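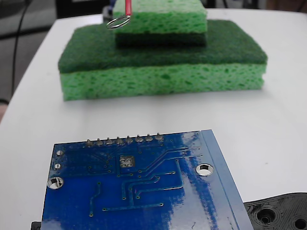
Two sponges and a circuit board on the club table, with a loop of wire hanging down

Hello from Valtthorpe Robot Club! I'm Rukhsana Shaikh and I run the club with my friend Nasution, mostly on tea and biscuits. We started in January with 2 soldering irons and a box of bits from my loft, and we now have 17 members (the youngest is eleven, the oldest won't tell me).

We build small robots that pick things up and put them down again, which is a lot harder than it sounds! Everyone learns to solder, wire up a board and write a bit of code. Washing-up sponges are our favourite thing to practise on – they're cheap, they squash, and they don't mind being dropped.

Our big project is Wamum, a robot the whole club has had a hand in. We're taking it to the Killwood Challenge on 07/07/2019, where it has to stack soft blocks against the clock, so do come and cheer if you're nearby.

New faces are always welcome and you don't need any kit. Just turn up at the school hall and ask for me – I'm the one with solder on her sleeves.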